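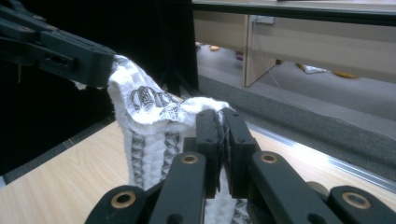 I finally sorted out the airing cupboard in February, after two years of shutting the door quickly. Everything came out onto the table and got folded again. The white towels were the slow part. The one with the grey scroll band and the zigzag stripes has started to fray, with a few threads poking out, but I like the pattern and it's thick enough, so it stays.

Esperanza had the old flannels for cleaning her bike. The rest went to the animal rescue in Stirnenham, who take towels in any state. Sheets next, probably after Easter.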